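Truno Mattress Protector – Owner's Guide
Section 3: Before the First Fitting
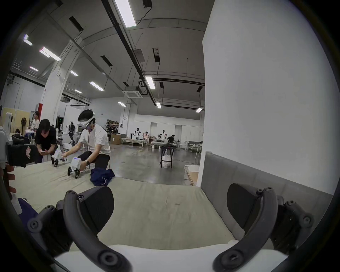 Truno protectors are sold as "one size fits most," a phrase you should treat with some suspicion. Measure the depth of your mattress before you open the inner bag, as Zonska will not take back an opened one. A bare beige mattress with a slightly creased cover and a few faint smudges is fine to work on. Smudges do not affect the fit, whatever the spray sellers claim.

1. Strip the bed down to the mattress.
2. Measure the depth at two corners. The limit for the Carnby skirt is 292 mm. Over that, order the Watkins skirt.
3. Wash the protector alone on warm. Skip the softener.
4. Tumble on low for 20 minutes, then hang until dry.
5. Hook one head corner, then the foot corner diagonally across from it. Do the other two last.

Note: The skirt may measure 261 mm after the first wash. It should ease back once stretched – if it doesn't, call us before washing it again.

Caution: "Waterproof" covers the top panel only. The sides are plain knit and will let a spill through.

Caution: Do not iron. The backing melts, and the warranty does not cover it.

For crib sizes, see Section 5.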